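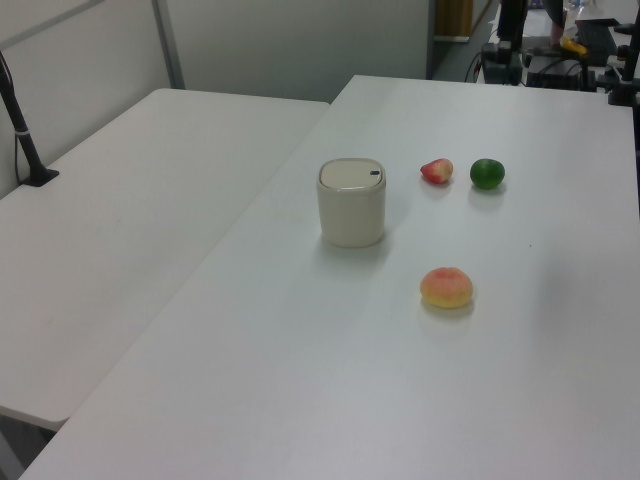

Figure 2. Lidded countertop container, cream body with an off-white lid, standing on a white table.

3.2 Storage of kitchen scraps before collection

Households in Plillden and Skevivley keep food scraps indoors for up to 14 days between pickups. Kołodziej and Leka found that container volume had little effect on odor complaints once emptying frequency was held constant. Lid use mattered more. Residents who reported closing the lid after every meal filed fewer complaints in both towns, and the gap widened in May, when kitchens were warmer.

We surveyed 242 households by mail. Each respondent recorded where the container was kept, how often it was emptied, and whether a paper liner was used. Returns from apartments without a balcony were coded separately, as in the Dobson survey. Fruit waste was entered as its own category. For lid position we used 3 codes: closed, tilted open, and removed. The second code applies to any lid raised at an angle over the rim (Figure 3). 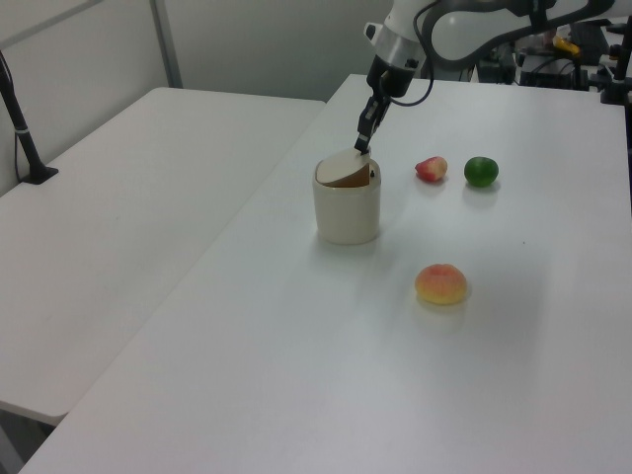
Figure 3. Container with the lid tilted open, brown interior partly visible.

3.3 Liner material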